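4.2 Stale pages and the review reminder

Setup first. Jivonano runs its internal wiki on a hosted team workspace, plus two add-ons: Limau (page approvals) and Floledach (reminders, page owners). 276 pages in the support space at the start of the study. Of these, 108 had no owner at all, or an owner who had left the company. We did not touch the other spaces, they follow different rules and the admin rights were a mess.

Each page got an owner and a review date. Owner gets a reminder in the workspace inbox, then an email a week later if nothing happens. No third reminder. We wanted to see if people would act on the first one, and mostly they did not; the email did the work. Median delay between email and edit was short, often the same morning. Pages with two owners were slower than pages with one. Same thing was reported by Stojanović for a much smaller wiki, though there the reminders were sent by hand.

One problem with the numbers. Floledach counts a page as "reviewed" when the owner clicks the button, wether or not the text changed. So we pulled the version history as well and compared the two. Clicks without edits were common on policy pages, rare on how-to pages. Some of those clicks are fine, a policy can be read and still be right. We can't separate these from the lazy ones with the data we have.

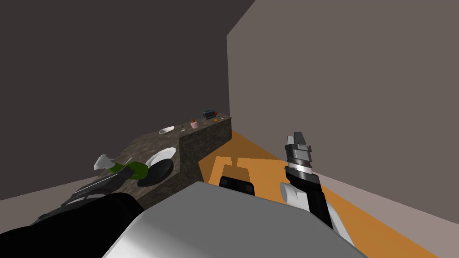

Figure 3. Simulated room: speckled counter along the left wall, orange floor.

Does a review date alone keep a page current?

Only when the page also has a single named owner. Pages with a date and no owner were left as they were until the end of the study, reminders for those went to the space admin and piled up.

Search behavior. Logs cover July only, the export broke after that. Over 3,000 searches in the support space, of which 241 ended with no page opened. We read through all 241 by hand. Most common cause: product names that had changed, old name still typed by staff, new name on the page. Second: typos. Third: the answer did exist but sat in a comment under the page, and comments were not indexed in this setup. Adding old product names as labels fixed the first group, at least for the terms we re-ran. Typos are a matter for the search vendor.

Approvals in Limau were a side question. Teams that required approval before publishing had fewer errors flagged by readers, but also let pages sit in draft. Drafts don't show up in search. So a corrected page could be waiting while the wrong one was still live, and staff kept using the wrong one. Two teams switched the approval step off for small edits halfway through, which spoils the comparison somewhat. We kept them in but marked them seperately in the appendix.

Limits: one company, one space, one month of logs. Owners knew they were being looked at. Labels were added by us and not by the page owners, so the cost in staff time is not known. Access rights and templates are taken up in 4.3.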